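**Reading notes, unit 3: Tile layout and grout lines**
October 27, 2026

Read before the drawing session. Bring a scale ruler.

**1. Terms**

- *Module*: tile size plus one joint width. All layout arithmetic uses the module.
- *Course*: one horizontal row.
- *Offset*: horizontal shift between one course and the next, given as a fraction of the tile length.
- *Lippage*: height difference between the edges of adjacent tiles.

**2. Working out a course**

Take a wall 340 cm long. Divide by the module, drop the remainder, and split the remainder between the two ends. If each end cut comes out narrower than half a tile, remove one full tile from the course and divide again. The cuts then grow by half a module each.

In a running bond the alternate courses need their own check. A course that starts well can leave a sliver in the one above it.

**3. Offset**

Half offset places each vertical joint over the middle of the tile below. Long tiles are often slightly bowed along their length, and half offset sets the high point of one against the low ends of the next. A one-third offset reduces the lippage. Check the manufacturer's sheet before drawing either.

**4. Joint width and color**

A 2 mm joint suits rectified edges. Pressed edges vary more and need 3 mm or wider. Grout close to the tile color hides small errors in alignment; a strong contrast shows every one of them.

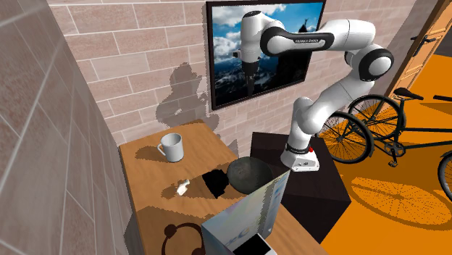

*Fig. 1. Large rectangular tiles in a staggered pattern, light grout lines.*

**5. Exercise**

Draw the Vullen stairwell wall at 1:20 with a half offset, then again with a one-third offset. Mark all end cuts. State the module used and the number of full tiles per course. Joint width is 3 mm in both drawings.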